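Counting the Clinics in Triltstead

Last updated October 15, 2022

I spent most of my working life on health data, and for the last stretch of it I was on a project that tracked HIV and TB treatment across a group of district clinics. I have been meaning to write down what the work was like day to day. Most of what gets published about this kind of project is written for funders, and it leaves out the parts that took up my time.

The program covered 119 clinics. Some were proper buildings with a pharmacy and a waiting area. Others were a nurse, a desk and a locked cabinet, open two mornings a week. Every one of them was supposed to send in a monthly form saying how many patients had started treatment, how many had come back for refills, how many had been tested, and how many had stopped coming.

My office was in Triltstead, on the second floor above a tile shop. There were five of us when I started and three when I left. The forms came to us on paper for the first year. A driver picked them up along two routes, and if the Prakow road was flooded the northern forms came late, so the northern numbers always looked bad in January and then recovered. I had to explain this every year to whoever was new.

The software we moved to was called Grumon. It was built by a small contractor and it did the basic things well. You could enter a form, save it half finished and come back to it. What it did not do well was stop people from entering the wrong thing. In the first month one clinic reported 1,141 new patients on treatment. That clinic had one nurse. She had typed the running total for everyone they had ever seen into the box for new patients, and the label on the box was unclear enough that I would have done the same.

We changed the label. Then we had to go back through the earlier months and find every other clinic that had read it her way. It took nine weeks. I did a lot of it by phone, reading numbers out and having someone at the other end turn pages in a register.

The registers were the real record. I think people outside this field picture the data as living in a computer, and in our case it lived in big ruled books with cloth spines. If the book said one thing and Grumon said another, the book won. Tahsin Sikder, who ran the field side, used to make every new analyst spend two weeks at a clinic copying entries by hand before they were allowed to make a single chart. I complained about it when it was my turn. My handwriting gave out by the third day. But I learned which columns got filled in carefully and which ones got filled in at the end of the day from memory, and I used that for years afterward.

The column nobody filled in properly was the one for patients who had moved. If a person stopped coming to a clinic, there was a code for died, a code for transferred, and a code for lost. Transferred needed the name of the new clinic. If the nurse didn't know the name, she wrote lost. So a woman who went to stay with her sister for the harvest and picked up her pills at another site was lost in one book and new in another, and she counted against the first clinic and in favor of the second.
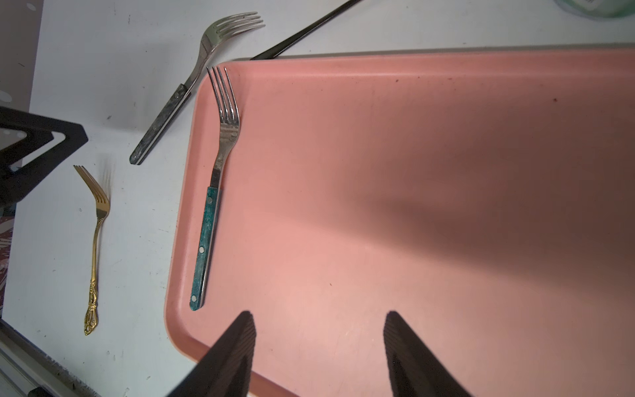

One year we tried to match these people up. We had 900 records marked lost in the districts along the river, and we went looking for them in the books of the neighboring clinics using age, sex, village and the month they started. We found 734 of them. They were alive and on treatment, just somewhere else. I still have the printout of that result in a folder in my closet.

It did change things, slowly. The transfer code was rewritten so that a nurse could mark a patient as moved without knowing where. Clinics started phoning each other. The quarterly meeting stopped opening with a slide that ranked sites by how many people they had lost, and that meeting got a lot easier to sit through.

I should say something about the dashboard, because that was the part visitors always asked for. We had one from the second year on. It was put together by the Soltani office, which handled reporting for several programs, and it had a map and a row of bars that turned from green to red. I didn't love it at first. A clinic could go red for a month over a late form, and then I would get a call from somebody three levels up asking what had gone wrong out there.

We ended up adding a gray color for forms that hadn't come in yet. It took a long argument to get it. The objection was that gray looked like we were hiding something. My view was that red looked like patients were going without medicine, and we didn't know that. Gray went in on a trial basis and was still there when I left.

The best use of the dashboard was one we hadn't planned. The nurses liked seeing their own numbers. A few of them printed their page every month and taped it up beside the register. One sent me a page back with three corrections in pen, and she was right on all three. After that we mailed every clinic its own page -- on paper, since the connection at half the sites couldn't load the map -- and asked them to mark it up and return it with the next form. It was the cheapest thing we ever did and it caught more errors than the checks built into the software.

I get asked sometimes by younger people whether they should go into this work. I tell them to ask to see the paper form at the interview. If the person hiring can find one and can say who fills it in, it is probably a decent job.

I'll write about the lab results another time. They came from a separate system with its own patient numbers, and I need to dig out my old notes before I try to describe how we joined the two.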